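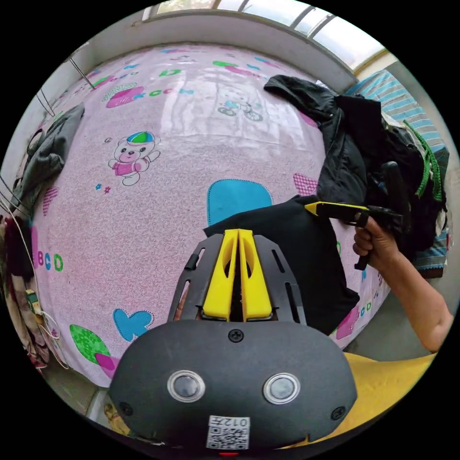 The Bed Is Not a Closet, and Folding Won't Make It One

Every August the same advice comes back. Take all your clothes out, pile them on the bed, fold them into little upright packets and feel lighter by dinner. I have followed it more than once, and I have doubts.

Start with the bed. The experts like it because you supposedly can't go to sleep until the job is done. Anyone who has lived with an actual bedroom chair knows how that ends. At eleven at night the pile moves over to the chair, and in the morning it moves back.

Then there are the clothes themselves. A folded black cloth lies flat and behaves. A jacket doesn't. You can put a black jacket down on a pink sheet covered in cartoon motifs and letters, and it will sit there in a heap with its cord hanging down the side, and no fold I have been taught improves it much. Jackets want a hanger or a hook. The folding guides all demonstrate on T-shirts, and I think I know why.

The stores are happy to help, of course. Kuvetti sells a set of drawer dividers for $219. Jullorov has a folding board and a "wardrobe reset" plan that comes to $252 if you take the add-ons, and I looked hard for what the add-ons do. For $200 I could buy a decent secondhand dresser, and a dresser has drawers in it already.

I read the Enau guide too, all 600 words on sleeves. It claims a folded drawer saves time each morning. Maybe it does. It leaves out the hour spent folding, and the way the whole row slumps once you pull out the shirt in the middle.

None of this makes me a fan of mess. I fold towels. I fold sheets, badly, the fitted ones worst of all. But I'd like somebody selling a method to show me the drawer in week six, with a kid in the house and the laundry two days behind. Until then my jackets are going on the hook by the door.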